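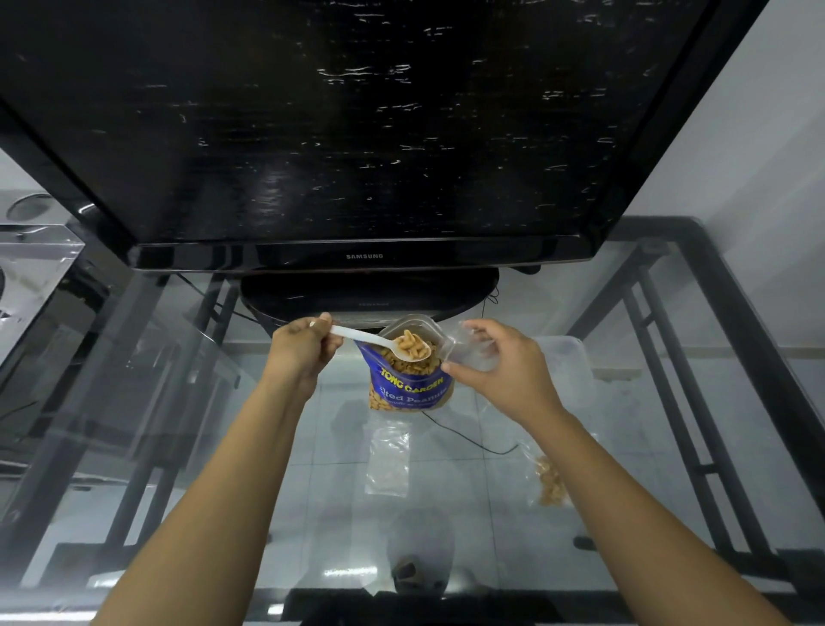 Segmenting bimanual scooping by contact events

July 6, 2023

Most of my May went into one question: where does a scoop end? Our annotators were cutting egocentric clips of people portioning dry food into bags, and they disagreed on the boundary between "transfer" and "release" by a median of 27 frames. A policy trained on those labels tipped the spoon too early.

Sadao Fukuda suggested dropping the verb labels and marking contact changes only. A segment now starts when the spoon touches the peanuts and ends when the bowl of the spoon passes the mouth of the bag. The hand holding the bag open gets its own track, with its own start and end.

We relabeled 12 recordings this way, with 3 annotators on each. Median disagreement fell to 10 frames. Most of what remains comes from clear bags, where the rim is hard to find against glass or a pale floor. Garnet Beaulieu tried interpolating the rim from the fingertips, and it works until the grip shifts.

I retrained the Todness baseline on the new segments with nothing else changed. Early tipping is less frequent. Spills at the rim are the same as before, so I suspect the bag-hand track is still too coarse. Next I will split it at each regrasp and run the comparison again.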